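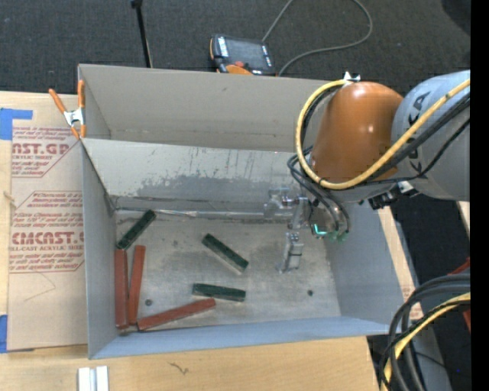

¿Cómo se escucha por primera vez un disco de rap en un idioma que todavía no dominas?

Entero, sin la letra delante y sin parar en las palabras que se pierden. La letra viene después, en la segunda o la tercera vuelta, cuando el oído ya conoce dónde respira el rapero y dónde golpea la caja.

Así lo hice con el disco nuevo de Stelelance, que salió en octubre y que llevo escuchando casi cada noche. Mi lengua materna no es el español. Lo aprendí de adulto, en parte con libros y en parte con canciones, y todavía hay rimas que entiendo cuando ya pasaron tres versos más. Pido perdón desde ahora si alguna interpretación mía es equivocada.

Stelelance viene de Iturra, un barrio de cuestas donde, según cuenta él mismo en la segunda canción, el autobús deja de pasar a las diez y hay que volver andando. Esa caminata es casi el tema del disco. Hay pasos, hay perros, hay una persiana que baja. En el primer disco estos sonidos se repetían demasiado y a mí me cansaban. En este los usa poco y los deja lejos, detrás del bajo.

El sello es Tarnside, que es muy pequeño. Sacaron 565 copias en vinilo y el resto se vende en casete o por descarga. Yo compré el vinilo por correo y tardó bastante en llegar, con una esquina de la funda doblada. No reclamé. El sonido es bueno, aunque la cara B me parece grabada un poco más baja que la cara A, y en mi equipo tengo que subir el volumen cuando cambio de lado.

Lo que más me gusta es la manera de decir. Muchos raperos jóvenes corren para demostrar que pueden correr. Él va casi hablando, a unas 70 pulsaciones que parecen todavía menos, y coloca la rima en mitad de la frase, donde no la espero. Para un extranjero esto es un regalo, se puede seguir. Pero también es difícil, porque cuando la rima no está al final uno pierde la señal de que el verso terminó. En "Cuesta abajo" me pasó todo el tiempo - pensaba que había acabado la estrofa y él seguía.

Hay dos canciones que salto. Una es la colaboración cantada, con un estribillo que suena a otra época y que no tiene relación con lo demás. La otra es el interludio del teléfono. Entiendo que los discos de este género tienen por costumbre una llamada o un mensaje de voz, pero a la cuarta escucha ya no aporta nada.

Lo vi en directo en Prarnport, en una sala con el techo muy bajo y un ventilador que hacía más ruido que aire. Empezó a las once menos cuarto. Las bases salían de un ordenador y las voces de apoyo las hacía un chico que se sabía todo mejor que el público. La voz se oía poco al principio y alguien desde el fondo lo gritó; lo arreglaron en la tercera canción. Tocó el disco casi completo, cambió el orden, y dejó "Persianas" para el final, sin base, solo con las palmas de la gente. Yo también di palmas, un poco fuera de tiempo.

Una duda para quien lea esto y sea de allí: en "Persianas" dice varias veces "estar de canto". Busqué en el diccionario y encontré lo de la moneda, pero no sé si en Iturra tiene otro sentido. Si alguien lo sabe, los comentarios están abiertos.

La próxima entrada será sobre casetes, que prometí hace tiempo. Tengo el reproductor arreglado y me falta limpiar los cabezales.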